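项目进展报告：弱光条件下人眼对短时闪光的时间判断

报送：Trindusance基金项目管理处
承担单位：Bielecka视觉与感知实验室
报告日期：2024年3月

一、本期工作概况

本项目研究人在暗适应之后，对接近觉察阈限的短时闪光能否准确判断先后顺序，以及判断的把握程度与实际正确率之间有多大关系。按照任务书，本期应完成三件事：刺激光路的搭建与标定，预实验，以及正式实验方案的伦理审批。前两件已经完成，第三件已提交材料，审查意见要求补充一处说明，补充稿上月交回，目前等待批复。

总体进度与计划基本一致。标定比原计划多用了3周，预实验的开始时间相应推后，后面的数据整理压缩了一部分时间，没有影响本期应交付的内容。

二、光路与标定

光源部分沿用申请书中的方案，用脉冲驱动的绿光二极管，经衰减片组和针孔后进入观察口。受试者用下颌托固定头部，单眼注视一个很暗的红色定位点，闪光出现在定位点颞侧。左右两个闪光位置各有独立光路，中间用遮光板隔开。

标定中遇到的主要问题是两路光强不一致。最初以为是衰减片的批次差异，更换以后差别仍然存在。后来逐段测量，查出其中一路的光纤接头有轻微偏心，重新端接后两路读数一致。光强随室温有缓慢漂移，现在的做法是开机后预热20分钟再开始测量，每次实验前后各记录一次读数，两次读数相差超过规定范围的数据不进入分析。

控制软件采用Prosska，负责刺激时序和按键记录。我们用示波器核对了触发信号与实际发光之间的延迟，延迟稳定，已在数据处理脚本中统一扣除。按键盒原来使用的接口轮询间隔偏长，反应时数据呈台阶状分布，已改用专用采集卡，更换前的反应时数据只作参考，不参与统计。

三、预实验

预实验共有20名受试者参加，均为校内招募，视力或矫正视力正常，无夜盲史。每人到实验室2次，第一次测定个人阈限，第二次完成顺序判断任务。每次实验前在暗室内适应，适应期间不得使用手机或带夜光表盘的手表。

顺序判断任务的流程如下：受试者按键启动一次试次，听到提示音后，左右两处先后闪光，受试者回答哪一侧先亮，再报告把握程度。把握程度分为“猜的”“有些把握”“确定”三档。试次按区组安排，区组之间休息，休息时不开灯。

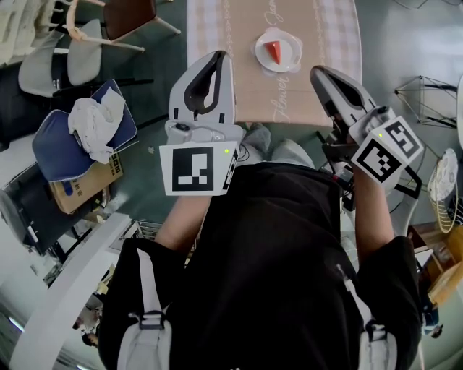
从初步结果看，光强高于个人阈限较多时，受试者的顺序判断随两次闪光的间隔加长而变好，与已有的明适应条件下的结果方向相同。光强降到阈限附近以后，这一关系明显变弱，个体之间差别也变大。报告“确定”的试次正确率高于报告“猜的”的试次，但在最暗的一档光强下，两者的差别很小，目前的试次数量还不足以下结论。

另有一个情况需要说明。部分受试者有较强的右侧偏好，在没有把握时倾向于回答右侧先亮。分析中已用信号检测模型把反应偏向与辨别能力分开估计，正式实验中还会在区组之间交换按键与左右侧的对应关系。

受试者反馈中提得最多的是疲劳。每次实验后半段漏答增多，主要集中在最后两个区组。正式实验拟减少每次的试次数，改为分更多次完成，总试次数不变。

四、数据管理

原始数据按受试者编号存放，姓名与编号的对照表单独加密保存，由项目负责人管理。分析脚本已纳入版本管理，每次统计结果都能对应到具体的脚本版本。与合作方Iltonier光学工作室之间只交换标定数据，不涉及受试者数据。

预实验中有一名受试者的第二次记录因磁盘写满而中断，该次数据已剔除，并安排了补测。现在每次开机时由软件检查剩余空间，不足时不能启动实验。

五、经费执行

设备费主要用于光源、衰减片组和采集卡，采集卡为计划外支出，由原列的备用探测器费用调剂，未超出设备费总额。受试者劳务费按实际到场次数发放，签收单已归档。差旅费本期未使用。合作方的标定服务费尚未结算，待对方开具发票后列入下一期。

六、存在的问题

1. 伦理批复的时间不能由我们控制。如批复推迟，正式实验的招募也要顺延。
2. 暗室与另一课题共用，目前只能使用下午时段。已向学院申请增加上午时段，尚未答复。
3. 暗室门缝漏光在标定时发现，已加装遮光条。观察口附近仍有少量仪器指示灯散射光，已用黑色胶带覆盖，后续准备换成带遮光罩的机箱。

七、下一步安排

批复下达后即开始招募，正式实验计划于5月启动。在此之前完成以下工作：修改实验程序，加入按键对应关系的交换；重新测定两路光强的长期稳定性；把预实验数据按最终的分析流程完整跑一遍，并将分析方案预先登记。

正式实验的样本量根据预实验的效应大小重新估算，结果大约比申请书中所列多出两成，所需劳务费仍在预算之内。估算过程和所用参数见附件二，光路标定记录见附件一。

请管理处对样本量调整予以确认。如需改动任务书中的相应条目，我们按要求另行提交变更申请。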